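**仿真组简讯 / 三月**

先说坏消息。Pledwood 台面任务那批数据，有一部分要作废。夜里跑的批次出了夹爪故障，早上 Analyn Fajardo 翻日志才看到，当时没有任何报警。写得急，细节以工单为准。

**现象**

锤子任务，夹爪合拢以后，右指和锤头之间的接触力会突然跳一下，然后归零。归零之后控制器认为“没夹到”，于是继续收紧。物体其实还在指间。再往后两种结局：要么锤子被弹飞，要么手指穿进锤头里，卡住，直到超时。

弹飞的那种好认，回放一眼就看出来了。麻烦的是穿模那种，任务判定照样给“成功”，因为锤子高度够、位置也对。就这么混进了训练集。

查了一遍，夜里一共 1,513 条轨迹，确认有问题的 17 条，都是判了成功的。比例不高，但是这些样本全落在“斜着抓锤头”这一类里，这一类本来就少，影响不能按比例算。

**原因（目前的判断）**

Alfredo Barredo 的看法是碰撞体的问题。上个月换夹爪模型，外观网格更新了，指尖的碰撞网格没跟着换，还是旧的那套，短了一截。平着抓看不出来，斜着抓的时候接触点正好落在缺的那一截上，求解器一会儿有接触一会儿没有。

Princess Manalo 不完全同意。她把旧网格单独拿出来跑，步长调小以后跳变少了很多，所以她觉得步长也有份。两边都在补实验，先不下结论。Viltholm 那边用的是同一套夹爪文件，已经发消息让他们自查，还没回。 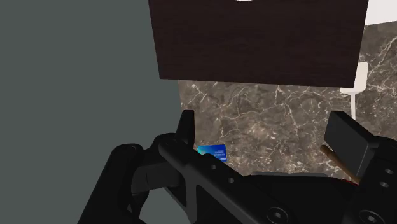
另外一个问题是力上限。控制器里本来有一个收紧力的保护值，超过就停。这次没停，原因很低级：保护值读的是滤波后的力，而力归零的那几步把滤波值也拉下来了，所以永远到不了门限。仿真里顶多废几条数据，真机上同样的逻辑就不是这回事了。Amado Espiritu 已经去看 Watard 台架上的版本，确认也是这么写的。

所以，真机即刻起：

- 斜抓类动作全部暂停，包括演示用的那套脚本
- 手不要伸进工作区去扶物体，哪怕程序显示“未夹持”。显示不可信
- 急停按钮开工前按一次，试过在登记
- 改控制器参数要有 2 人在场

最后一条有人嫌麻烦，先忍忍，等补丁合进去再放开。

**在修的**

碰撞网格重新导出，Alfredo 负责，文件已经在分支上，还没评审。保护逻辑改成看原始力加电机电流，任一超限就松到安全开度然后报错，不再自动重试。任务判定加一条穿透深度检查，超过阈值直接判失败，管它高度够不够。

回归测试打算跑 1,000 次左右，抓取角度随机，重点撒在斜抓那一段。台面上其他物品也留着，不清场，之前单独放一把锤子测的时候什么都没测出来，就是吃了这个亏。

**数据怎么办**

有问题的轨迹已移到隔离目录，没有删。谁要复现自己去拿，别再拷回主目录。已经用夜里那批训过模型的，请在工单里写一声，检查点名字写全，不要只写“最新那个”。Bañez 项目的评测先用上一版检查点，不等这次修复。

还有，日志里那个“接触丢失”的提示原先是调试级别，默认不显示，Analyn 已经把它提到警告级。以后看到这行刷屏请停下来看回放，不要直接重跑。

Maribeth Ignacio 在汇总完整的故障报告，缺的是各位自己的记录：什么时候发现异样、当时跑的哪个版本、有没有手动改过步长。一两句话就行，今天下午五点前发她。回放文件太大的别发邮件，放共享盘，给路径。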